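3. What the nets sessions were like, and what we did with the numbers

I should say up front that I came to this study as a club cricketer first and a researcher second, and it probably shows. I've spent a lot of June evenings standing at the top of my mark wondering whether the twenty minutes I'd just spent bowling at nobody in particular had done me any good before a match. So when Janelle Policarpio asked if I'd like to help her work out whether long practice sessions in the days before a multi-day game change how bowlers land the ball, I said yes before she'd finished the sentence.

Section 2 covered how we picked the clubs. In this section I'll go through the sessions themselves, the way we scored each ball, and the main results for length and line. The batting side of things gets its own treatment in Section 4 (it's messier, and I'd like another cup of coffee before I get to it).

3.1 The players

We ended up with 28 bowlers from two clubs, Birnico and Vasiliu. Both play in the same regional league, both have grass nets as well as artificial ones, and both play two-day matches through the summer. Birnico tends to attract tall, fast bowlers who like to bang it in. Vasiliu is full of spinners and what my old captain used to call trundlers, meaning people who bowl medium pace all afternoon and never seem to get tired. I was pleased with that mix, even though it made the comparisons harder.

Everybody bowled in both conditions. In the short condition a bowler had a single spell in the nets on the day before the match and then went home. In the long condition the spell was split in two with a rest in the middle, and the whole thing was repeated on each of the two days before the match. We flipped the order for half the players so that getting better over the season wouldn't get mixed up with the effect we cared about.

A few people missed sessions. One had a sore side, one had a baby (congratulations again!), and one simply forgot, twice. Where a session was missing we left it missing. Janelle was firm on this and she was right, although I did argue for filling in the gaps at the time.

3.2 Scoring a ball

We marked the pitch with chalk bands and had two scorers call every ball separately. The bands were yorker, full, good, back of a length, and short. For line we kept it simple and used wide of off, off stump channel, straight, and down leg. I'd have loved ball tracking, but we had a budget that covered chalk, sandwiches and gas money, so chalk bands it was.

The scorers agreed with each other most of the time on length and a bit less often on line. Almost all of the arguments were over balls that landed right on a band edge. When the two calls differed we used the one closer to the target area, in both conditions, so any kindness we showed was shown evenly. I tried the whole analysis again with the harsher call and nothing that matters moved.

Each bowler told us their own target before they started. This turned out to be one of my favorite parts of the whole project, because bowlers have strong feelings about what they're trying to do! A leg spinner at Vasiliu gave me a ten-minute talk on drift before he'd let me write anything down. A fast bowler at Birnico said "top of off" and walked away. We used those targets for everything, and a ball counted as on target if it hit both the length band and the line the bowler had named.
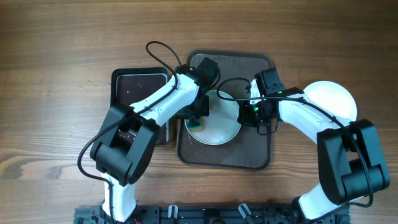
3.3 What happened to length

Bowlers who had the long build-up were more accurate on length during the opening overs of the match. The difference was clearest in the first spell and had mostly gone by the second. By the evening of the first day you couldn't have told me which group was which, and I was looking at the chart with the labels on.

The medium pacers got the most out of it. My guess is that they already repeat the same action over and over, and two extra days of repeating it suits them. The spinners were all over the place, with some much better after the long sessions and some clearly worse. One of the worse ones told me his fingers were raw, and I think that tells us more than any of my tables do. We didn't measure skin soreness and I wish we had.

For the fast bowlers the picture is kind of gloomy. They started the match well after the long build-up, and then in the third and fourth spells their length drifted short. They also bowled fewer overs in total. Captains aren't silly, and when a fast bowler starts dragging the ball down the captain takes him off, so the balls we'd most like to have seen were never bowled. I've thought about this a lot and I don't have a clean fix. We can say that the long sessions went along with fewer overs from this group. We can't say how bad the missing overs would have been.

3.4 What happened to line

Not much, is the short version. Line got a tiny bit better in the first spell and stayed flat after that. I went looking for a left-hander effect, as a left-handed batter usually messes with everyone's line, and there was one, but it was the same size whichever way the bowlers had prepared.

There's one oddity I want to mention even though I can't explain it. At Vasiliu, bowlers coming in from the end nearest the road were straighter than those from the other end, under both conditions and all season long. The club members all knew about this. They say the ground slopes. I walked it with a level and found hardly any slope at all, so I've left it in the data and moved on.

3.5 How the players felt about it

After each match we handed out a one-page form with questions on tiredness, confidence, and whether they'd choose the same build-up again. I expected people to hate the long version. They didn't! Confidence going into the match was higher after it for nearly every player, including the fast bowlers whose later spells suffered. Of all the answers we got, 65 percent said they'd pick the long build-up again if it were up to them.

I find that hard to square with the overs lost, and I've gone back and forth on how much weight to give it. Feeling ready has value of its own. A bowler who walks out sure of his action may well set a more attacking field, or keep going after being hit for a couple of boundaries, and none of that shows up in a chalk band. On the other hand, I bowled in a league game myself after two days of long nets (as a rough trial before the study, so my numbers aren't included) and felt like a million dollars right up until lunch.

There was also a social side we hadn't planned for. The long sessions got more people down to the ground at the same time, and the older players started coaching the younger ones in the rest breaks. Some of the gain in the first spell could be down to that chatting and have nothing to do with the extra balls. A follow-up where the bowlers practice alone would help separate the two, though I'm not sure who'd sign up for it.

3.6 Limits of these results

Two clubs in one league is a small slice of cricket. Both grounds were dry for most of the season, and I'd expect a damp outfield and a soft landing area to change how tired people get. We also counted a net session as the same thing wherever it happened, and any bowler will tell you that grass and artificial nets feel completely different underfoot. We recorded which surface was used but had too few grass sessions to compare them properly.

Match situation is the other big one. A side defending a small total bowls differently from one with runs to spare, and our season had several lopsided games in it. We put the batting side's score into the model as a rough stand-in. It helped a little. Janelle would like to try a better version using required rate, and the sheets are all there for her when she gets to it.

The batters in these same sessions faced the same two build-ups, and their results went in a different direction, so I'll take them up in Section 4.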